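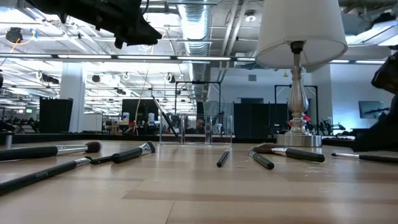
Brush sorting passes 300 demonstrations

The Hayes group at Tatengate has recorded 300 demonstrations of its new tabletop task, putting makeup brushes into a clear organizer with three compartments. The target is 1,000 by March.

Each demonstration starts with the brushes scattered on the table. An operator guides the arm by remote control until every brush is standing in a compartment, then a second person checks the recording and labels it. Runs with a dropped brush are kept if the operator recovers it - the model needs to see those too.

Treasa Conneely, who leads the collection, reports that 54 runs were thrown out, most of them for camera sync errors. Thin handles are still the slowest part, and Botond Gál is trying softer fingertips on one station this month.

Wing-yan Hsueh will train a first policy on the current set and test it with brushes it has not seen. The Clestville site starts on the same task once its second arm is calibrated.

Operators who want extra shifts should write to Liam Fitzgerald. Training takes one afternoon.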